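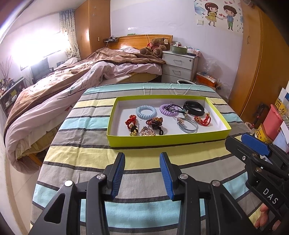
Les deux pinces à main et la boîte verte du tri d'accessoires

Forum Robotique maison > Projets en cours > Dremance, bras de tri pour petits objets mous

bobine_folle
Bonjour à tous ! Je relance mon sujet sur Dremance, parce que ça avance enfin et que j'ai besoin d'avis avant de recouper de l'alu. Pour ceux qui n'ont pas suivi : un bras fait maison, 4 axes, monté sur une planche, censé ranger tout ce qui traîne dans une chambre et que les pinces détestent. Chouchous, bracelets, élastiques, perles. Les cubes en bois, tout le monde sait faire. Moi je veux qu'il attrape un élastique spirale sans l'envoyer sous le lit !

La structure et l'électronique sont prêtes (carte Zerouali, celle qui chauffait, j'ai mis un ventilateur et elle se tient tranquille). Je suis passé à la partie démonstrations : je fais les gestes moi-même avec les pinces à main, et le bras apprend dessus. J'ai étalé un tissu rayé, posé la boîte dessus, et c'est parti. Objectif : jusqu'à 400 prises avant la fin du mois d'août.

Question principale : la largeur des doigts du bras. J'ai dessiné 19 mm et je me demande si c'est trop large pour aller chercher un truc entre deux autres.

kelvin38
Super projet, je suis depuis le début ! 19 mm pour des bracelets, oui, c'est large. Sur mon trieur de visserie j'ai fini à la moitié de ça. Par contre, attention au couple si tu affines, les doigts fléchissent et tu perds la répétabilité.

Et ta pince du bras, elle a la même cinématique que celles que tu tiens à la main ?

bobine_folle
Presque ! Deux doigts qui se referment face à face, avec des biellettes de chaque côté. J'ai repris l'ouverture maxi et j'ai essayé de garder la même forme de bout de doigt. Le reste change, il fallait bien caser mon servo quelque part.

MarteauPiqueur
« Presque », c'est là que tu vas souffrir. Si les doigts du bras n'ont pas exactement la géométrie de ceux des démos, tu apprends des gestes que ta machine ne pourra pas refaire. J'ai perdu un hiver entier là-dessus. Refais tes doigts à l'identique avant d'enregistrer quoi que ce soit.

atelier_sornville
Pas d'accord avec MarteauPiqueur. Au fablab de Sornville on a fait tourner un bras avec des doigts un peu plus courts que ceux des démos, en recalant simplement le point de référence. Ça marchait bien. Ce qui nous a plombés, c'est le frottement : patins différents, donc glisse différente. Je soignerais la surface de contact avant la cote.

MarteauPiqueur
Vous aviez des objets rigides, non ?

atelier_sornville
Des bouchons et des tubes, oui. Je te l'accorde, un chouchou ça n'a rien à voir.

bobine_folle
J'adore quand vous vous chamaillez, j'apprends plein de choses. Je vous mets une autre vue pour parler du contenu de la boîte, vous allez comprendre pourquoi je m'inquiète pour la largeur.
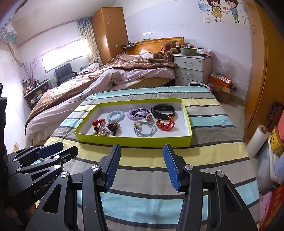
Mon vrai casse-tête, c'est l'ordre dans lequel le bras doit prendre les objets. Je pensais le laisser choisir librement et corriger après, mais je commence à croire qu'il faut lui imposer une règle, au moins pour les empilements. Regardez les deux spirales du fond : la bleu clair est dégagée, tandis que la lavande a un élastique noir qui passe par-dessus, celui avec la breloque ronde et la lettre H. Si le bras pince la spirale lavande en premier, il embarque l'autre avec ! À la main je prends toujours le noir d'abord, sans y penser, donc en principe ça devrait se retrouver dans les démos. En principe...

kelvin38
Très bon cas de test, garde-le ! Je ferais exprès de refaire souvent cette configuration en changeant l'angle, parfois le noir dessus, parfois dessous. Si tu ne montres qu'un seul cas, il apprendra une position et rien d'autre.

petitpois_3D
Bonjour, je débarque. Question bête : les patins bleus striés, vous les imprimez en quoi ? Je cherche quelque chose d'équivalent pour ma pince et mon TPU glisse comme du savon.

bobine_folle
Pas bête du tout ! Ceux des pinces à main, je ne les ai pas faits, donc je ne peux pas te dire la matière. Pour les doigts de Dremance, je coule du silicone dans un moule imprimé, stries en travers du doigt. Premier moule raté (bulles partout), le deuxième est très propre. Laisse reposer le mélange avant de verser et incline le moule.

petitpois_3D
Génial, merci ! Je tente ça dans la semaine.

MarteauPiqueur
Je reviens sur le tissu. Des bandes bleu clair, gris et jaune pâle sous une boîte vert-jaune, tu compliques la vie de ta vision pour rien. Mets un fond uni mat, tu ajouteras des motifs quand ça marchera.

bobine_folle
Alors là, je résiste ! Mon but, c'est une vraie chambre avec du vrai bazar. Et les objets sont sur un fond blanc, l'intérieur de la boîte fait déjà le contraste. Les rayures restent autour.

MarteauPiqueur
Et quand le bras en fera tomber un à côté ?

bobine_folle
... bon. Point pour toi. Je ferai une série sur drap uni et je comparerai les taux de réussite.

atelier_sornville
Fais la comparaison avec les mêmes objets, sinon elle ne servira à rien. Si tu passes par Skisedville pour la bourse aux composants, prends le bras avec toi, on a un jeu de doigts en 2 épaisseurs à te faire essayer. Ça t'évitera de recouper ton alu à l'aveugle.

bobine_folle
Oh que oui, je viens ! Je mets la découpe en pause et en attendant j'imprime des doigts plus fins en PETG, juste pour voir s'ils plient autant que le dit kelvin38. Je poste les mesures lundi soir, avec le fichier du moule pour petitpois_3D.

kelvin38
Mets une nervure au dos du doigt, ça ne coûte rien en largeur. Je t'envoie mon profil en MP.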